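Sokum Storage Room: progress report for the period from April

Submitted by Anežka Jurčo, December 5, 2023

Dear colleagues at Kumsa,

With this report I would like to inform you how the grant was used. The main work was to bring order to the parts storage. The old system had no fixed places, and people lost much time on searching.

We now keep parts in green plastic crates with a label panel on the front. The crates stand on blue shelving carts with wheels. On the carpet we marked squares with bright yellow tape, so that everyone knows which area must stay reserved.
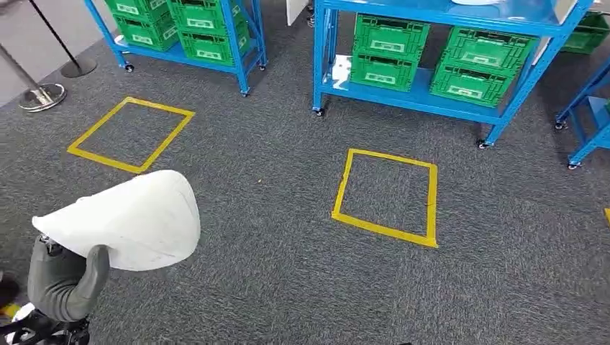
The inventory list is also in good progress. From 2,897 items, all but 395 are entered. The rest are mostly small parts from the Multwood delivery, which arrived with wrong codes. Aleck promised to send the corrected codes, and we will finish the list after we receive them.

We held 12 short trainings and 27 colleagues took part. Some of them asked for larger letters on the labels. We agree with this and will print new ones in the next period.

The remaining money is planned for labels and tape. We do not ask for a change of the budget.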